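Skerberg hand-held gripper, second version: our review
By Dorottya Bozsik
Feb 11, 2023

I've wanted a proper go with the new Skerberg ever since the first one wore out my thumb, and after 151 grasps on dark clothing I'm really happy with it! Black cloth is my favorite test (thin, floppy, hard to see), and the narrow blue pads pinch a raised fold very neatly.

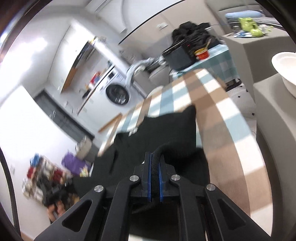
Can you swap the pads without tools?
They slide out sideways once you press the tab at the base, and a new pair clicks in the same way. My first swap took 84 seconds, most of it spent hunting for the tab.

The Borkine I used last June had smooth pads, and thin cotton kept creeping out of them. Skerberg's are ribbed, and I dropped a sleeve only 3 times in the whole run. Closing is light and even on both sides, and the jaws open wide enough to come down over a thick hem with room to spare. I love that part. The grip handle is still a bit fat for small hands, though, and the trigger squeaks.

Spreading a garment flat on a padded board is the job where it feels best, with the jaws set wide and one side working along the edge of the cloth.
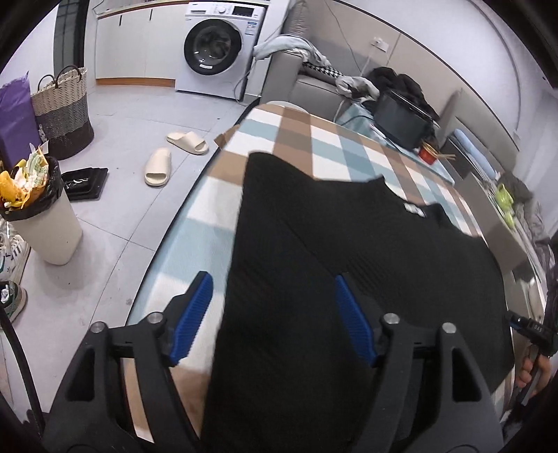 Price and what else to look at
The Skerberg is $1,029 with two sets of pads. The Stotoveck costs less and weighs less, but its jaws flex when you pull sideways. If you mostly handle boxes and cups, get that one and save the money. For clothes, I'm keeping the Skerberg.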